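Saturday, early afternoon, quiet in the lab

I came in to finish the training polygons for the Radebe marsh tiles and ended up spending most of the morning on the shadow problem again, so I'm putting it all down while I still remember what I did.

For anyone picking this up cold: the Monden side of the refuge classified nicely on the first go. Open water, mudflat, cordgrass, upland shrub, all of it well separated and very pleasant to look at. Radebe is a different animal. The photos over there were flown late in the day in September, so the tree line along the levee throws a long dark band right across the wet meadow, and the classifier is quite happy to call that band open water. I had a lovely blue ribbon running through a field I have walked across in ordinary shoes!

First thing I tried was adding a separate shadow class, with 10 polygons spread along the levee. It helped with the ribbon, but then it started eating the real water in the narrow ditches, where the near-infrared is low too. Second try was to split shadow in two, shadow over meadow and shadow over trees, and merge each one back into its parent class afterward. Much better. The ditches came back (most of them anyway, the one by the pump road is still broken up into little beads) and the meadow looks like a meadow.

I also went back over my older polygons and found that 3 of the cordgrass ones had a corner hanging over into the mudflat. Entirely my own doing, late in the day and zoomed too far out. I redrew them tighter and reran, and the mudflat edge cleaned up more than I expected from such a small fix.

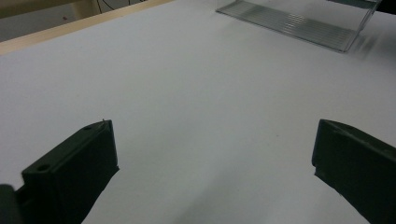 The other thing eating my time is the bright stuff. Salt crust on the pans, the crushed shell road and the roof of the Kadano boathouse all come out nearly the same in every band, and the software wants to lump them together. On screen at full zoom the salt pan is a broad stretch of matte white, as plain as the white surface between those two dark fingers, with no texture to speak of for a texture filter to get hold of. I tried one anyway, two window sizes, and got mush both times. What did work was shape and context: anything long and thin goes to road, anything inside the facilities boundary goes to building, and the rest stays salt. It's a hand rule and I'm not proud of it, but I'd sooner have a hand rule written down than a mystery in the final map.

Doğukan Kocabaş has the field points from the Plirura transect, and I would dearly like to have them before I do the accuracy check. I've set aside 14 polygons that the classifier hasn't seen, but I drew them myself from the same photos, so they will share whatever blind spots I have. Doğukan, if you read this before I catch you, the points in whatever format you've got are fine – I can sort out the projection on my end. Please don't spend an evening tidying them.

Still to do:
Redraw the ditch by the pump road, and maybe try a smaller minimum patch size there.
Rerun Radebe with the split shadow classes and the new cordgrass polygons together (I've only run them separately so far).
Ask whether the shell road was resurfaced after the flight.
Save the class colors to the shared folder. I keep changing the shrub green, and the maps on the wall no longer match each other.

Leaving the rerun going when I head out. Output goes in the Radebe folder, second version.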